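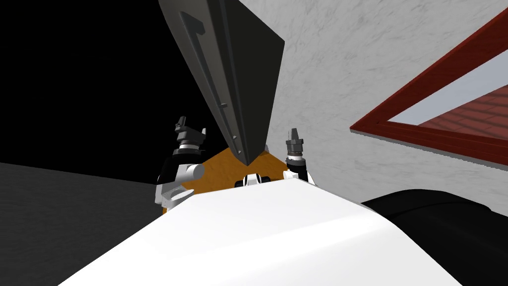

Programs Projects Archive Contact

Student Work > Automation > Reports

Two Arms and the Packing Staff: Zisilcombe Workshop
Henok Worku

Last updated: 2018-07-19

1. Background

Zisilcombe is a small workshop that packs kitchen goods for shops. It employs 20 people. The owner wants to give some of the shelf work to a two-armed robot, and before buying it he asked our course to study the change. The robot was first tested in simulation, in a program we named Drolano. 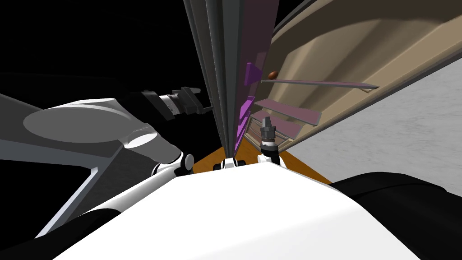
I wanted to know what the workers think about this plan. I interviewed 11 of them, each one alone, during their break. My supervisor Kamran Shojaei helped me to prepare the questions.

2. What the workers said

Most of them were not afraid to lose the job. They were more worried about the speed. Today a packer can slow down when the back hurts, but with a machine beside her she feels she must follow it. Two older workers asked who will be responsible if an item breaks - the person or the robot.

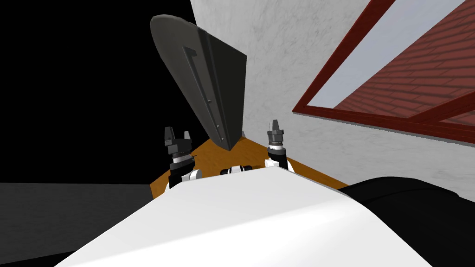 The younger workers asked for training. They would like to learn how to stop the arms and how to start them again, without waiting for a technician.

3. Simulation work

Reaching into narrow places needs the most attention from the operator. For this reason I suggest that one trained packer stays near the robot in every shift, with the same pay as a shift leader.
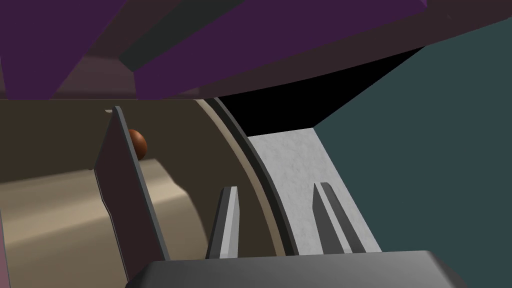
Figure 1. Simulated gripper with open fingers; the small sphere is partly behind the upright plate.

4. Next step

In September I will repeat the interviews and show the workers the simulation before I ask the questions.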